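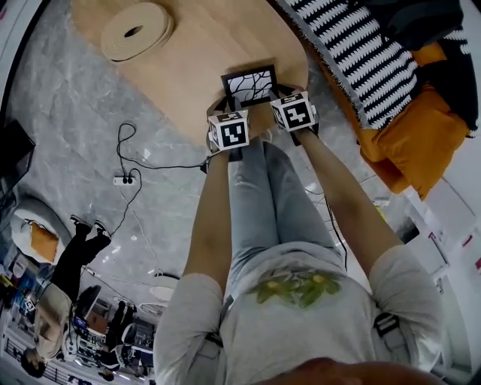
Fiber identification is the part of this course where I ask you to stop trusting your eyes, and I know that's annoying after three weeks of me telling you to look harder. Cotton, rayon and a cotton-poly blend can sit next to each other on the table and look like triplets. Take a light gray T-shirt with a leafy print across the front in green and yellow. Would you bet money on what it's made of? I wouldn't! It could be all cotton, it could be half polyester, and the print might be sitting on top of the cloth or dyed right into it. Jeans are easier to guess, but plenty of pale blue denim has stretch in it these days, so guess with care.

Start with the hand of the cloth, meaning how it feels. Crush a corner in your fist, count to ten, let go. Cotton and linen keep the creases, wool springs back, polyester mostly shrugs it off. Rayon creases badly too, which is how it fools everybody in the first week. (It fooled me for years, and I was selling the stuff.)

Next comes the water drop. One drop on the face of the cloth, from a pipette, and watch. Untreated cotton drinks it up fast. Polyester tends to let it bead or spread slowly. A finish can throw this off completely, so wash your swatch first if you have the time.

Then the burn test, which we do in the sink room only, tweezers in hand, hair tied back, one swatch lit at a time. Write down the smell, the flame and what's left behind:

Cotton: burns quickly, smells like paper, leaves soft gray ash
Wool: slow, often goes out on its own, smells like burned hair, crushable black bead
Polyester: melts and shrinks away from the flame, sweetish smell, hard bead
Rayon: a lot like cotton, sorry

Blends do a bit of everything. If you get soft ash with hard little lumps in it, you're probably holding cotton and polyester together, and your notes should say "probably."

To split cotton from rayon, wet a single yarn and pull. Rayon gets much weaker when it's wet and cotton doesn't — do it next to a dry yarn from the same swatch so you have something to compare.

The swatch library has 889 cards now, filed by mill. Bachmann and Sadwood are in the tall cabinet, Deltero is in the drawers by the window. Please don't cut from the Deltero cards, those samples are tiny and I can't get more. Offcuts for burning are in the blue bin.

For next time, bring 4 swatches from clothes you own (inside seam allowance, please, I don't want to be blamed for holes). Run the crush and water tests at home, no flames, and fill in the record sheet. Sheets are due 18/06/2026, on paper, with the swatches stapled on.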